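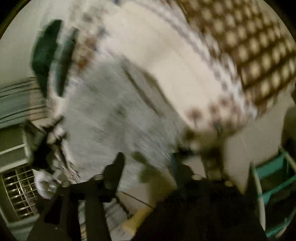
Policy trained on hand-held gripper demos goes nuts on fast cloth motions - is it the blur, the timing, or me?

Asked by Kiri Donnelly

Hi all, long-time reader, first real question. I'm training a policy on cloth handling (big floppy stuff, tablecloth sized) from demos recorded with a hand-held gripper that has a wide-angle camera on the wrist. I have 303 demos. Training loss looks lovely. Then I run it on the arm and it's fine right up to the grasp, and the second it has to do the big sideways pull it starts to stutter. It goes a little, stops, backs up, goes again. Sometimes it just hovers there shaking like a wet dog.

Things I know:

The camera poses come from visual tracking on the same wrist camera. In the pulls the cloth fills most of the view and it's smeared pretty badly, so there isn't a lot of sharp background left for the tracker to hang on to.

I resample everything to a fixed rate using a little tool called Ravel that somebody in my lab wrote before I got here. It fills in missing poses by straight-line interpolation and doesn't tell you it did.

I haven't touched the latency settings. They're whatever was in the config. I'm a bit scared of them.

My first idea was to throw out every demo with blurry frames, but that leaves me with 186 and they're all the slow, careful ones. I'd like the arm to do the fast pull, that's kind of the whole point! Should I be dropping data, sharpening the frames, or looking somewhere else? The room is messy too, crates and racks and stuff all over, if that matters.

2 answers

Answer from Rhys Ruawai (accepted)

Don't drop them yet. Blur in the input is mostly OK as long as the arm's camera blurs the same way at run time, so the first thing I'd check is exposure. If your demos were shot on auto and the arm's camera is locked to something short (or the other way round), the policy is seeing two different worlds during the pull. Match those and leave the frames alone. I would not sharpen anything. I spent most of May on a deblurring step for my own towel project and ended up deleting it.

What worries me a lot more is the part where you say Ravel fills the gaps quietly. Your action labels come from those poses. If tracking drops out in the middle of a pull and comes back a bit later somewhere else, a straight line through the gap gives you a constant-speed slide that never happened, often with a jump at the end when the map snaps back. Train on a bunch of those and you get exactly your stutter.

So, in order:

Plot wrist speed against time for ten of the fast demos. A real hand speeds up and slows down in a hump. Flat shelves and spikes are your fills and your snaps.

Get the tracker to write out a valid flag for every frame and carry it all the way through resampling. Then mask the action loss wherever an action chunk touches an invalid pose. You keep the images and the good parts of each demo and only lose the bad labels.

If the gripper has an IMU, use a visual-inertial tracker and check the time offset between the two streams. Mine was off by 2 frames and I'd been blaming the network for weeks.

Then do latency. It's less scary than it looks - command a slow sine wave, log what you asked for and what came back, and slide one over the other until they line up. When a new chunk arrives, skip the actions whose time has already gone by. If you play them anyway the arm steps backward at every chunk boundary, and on a slow motion you'd hardly notice.

The messy room is probably helping you, by the way. Racks and crates have nice hard edges that don't move. I'd worry if you cleaned it up and recorded against a blank wall.

Answer from Trudy Ruddock

had same thing, just record slower. also try bigger batch

Comments

Kiri Donnelly: Rhys, I plotted them and oh boy. Shelves everywhere, nearly all in the pulls. And Ravel also smooths AFTER filling, so the snaps were spread out and I'd never have spotted them by eye. Putting the valid flag in now. Does masking a whole chunk waste a lot if only the tail is bad?

Rhys Ruawai: Mask per step if your loss lets you. Whole chunk is OK as a first try, it's one line.

Elmarie Molefe: Would add: look at whether the tracker is picking up features on the cloth itself. A checkered or dotted print is candy to a feature detector, and when the cloth moves, the tracker thinks you moved. We mask out the lower middle of the view for the gripper and that does nothing for fabric. Outlier rejection helps until the cloth is most of the picture, and then the cloth wins the vote.

Kiri Donnelly: Ugh, mine has a checkered edge with little flowers. Of course it does. So a frame could be flagged valid and still be wrong?

Elmarie Molefe: Yep. Compare against the gyro. If vision says you rotated and the gyro says you didn't, flag it.

Trudy Ruddock: or use plain cloth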